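Sarkville Shared Workshop
Bench and Small Parts Checklist, with my comments
Walked on Aug 8, 2020

I do this walk at the start of every session block and write it up the same way each time, so if you've read the April one you can skim. Items are marked OK, FIX or WATCH. Comments are mine and they do tend to run on (sorry, I like this stuff!).

FLOOR AND WALKWAYS

1. Floor clear between the door and the benches: OK
Swept and dry when I came through. Somebody had left a step stool by the sink and I put it back on its hook.

2. Walkway width kept: OK
The tape marks are getting scruffy near the Trirkow cabinet but you can still see where they run. I'll redo them when I have the good tape.

3. Mats flat, no curled corners: FIX
The one by the drill press is curling again. I flipped it over as a stopgap, and it's going to curl the other way by next month, so please just order a new one.

TABLES

4. Table stands level, no rocking: OK
I leaned on all of them, pretty hard. The one nearest the window used to wobble and the new foot has sorted it out.

5. Tops clean, no oil or swarf: OK with a grumble
White tops show everything, and I love them for it. There was one greasy thumbprint on the parts table and it came off with dish soap. Please don't use the solvent on these, it dulls the finish.

6. Pad in place under whatever is being handled: OK
The big blue-gray pad is holding up really well. I checked the corners for splits and the surface for bits of metal pressed into it, and found neither. Brush it, don't shake it out over the floor (I had to pick tiny shavings out of my sock after the last time).

PUSHBUTTON STATIONS

7. Housings free of cracks, screws all present: OK
I turned every one over. One lid screw was a hair loose and got a quarter turn.

8. Buttons travel freely and come back up: WATCH
Green is lovely and crisp on the ones I tried. The red on the older Hurkberg station comes back a bit lazily. It does come back every time, and I pressed it 24 times to be sure, but I'd like it cleaned before anybody wires it to anything.

9. Stations unwired while on the parts table: OK
My favorite rule, and everyone kept it! If a station needs power it goes to the test bench, where the isolator is.

10. Stations grouped together, not scattered: OK
They're bunched up on one side and I'm fine with that. Leave yourself room to put a hand between them, though. They have hard corners and they chip each other.

LOOSE PARTS

11. Small cylindrical parts kept in a dish: OK
They roll. Everything round rolls, and it always rolls toward the gap behind the radiator. The shallow cream plate does the job nicely, so whoever brought that in, thank you, it's staying.

12. Anything that might hold a charge or leak is checked before it's stored: WATCH
I want this one tightened up. If you aren't sure whether a thing is a capacitor or a battery or what, don't guess and don't put it in a pocket. Leave it on the plate and write a note. Terminals shouldn't touch each other or any loose metal.

13. Gears kept back from the table edge: FIX
Ongoing complaint of mine! They creep forward as people work and a steel one landing on your foot is no joke. Move them in by a hand's width at least. I also ran a rag around the teeth for burrs and only snagged it once.

14. Labels readable and facing out: OK
Cards are standing up where you can get at them. The Stojanovska bins still have last year's labels, so those are on my list.

GENERAL

15. Fire extinguisher in date, nothing stacked in front: OK
Gauge in the green, and a clear path to it for once.

16. First aid box stocked: FIX
Down to 4 small bandages and the eye wash is open. I've added both to the order.

17. Lighting good enough to read a label at arm's length: OK
One tube flickers by the coat hooks. It doesn't affect the tables.

TO DO BEFORE THE NEXT WALK
New mat for the drill press
Clean the slow red button
Gears back from the edge (yes, again)
Bandages and eye wash
Bin labels

Initial the sheet by the door once your item's done, and use a pen that works.

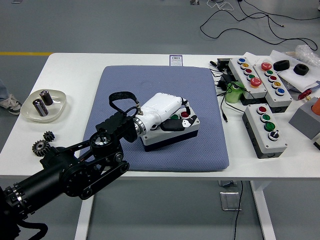 Items 5 to 14: parts table with the pad, plate, gears and pushbutton stations.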